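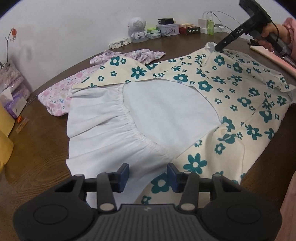

How do you compare two sets of finger pads on thin cloth?

Use the same garment, the same fold and the same operator for both sets, and change only the pads.

## Steps

1. Fit the first set and zero the jaw opening in Wernar.
2. Lay the garment flat, lining up. Pinch one layer at the gathered edge.
3. Lift 15 cm and hold. Log a slip or a double pick - don't re-grip.
4. Do 18 lifts, then swap pads and re-zero.

Keep the favourite set out of sight of the operator if you can.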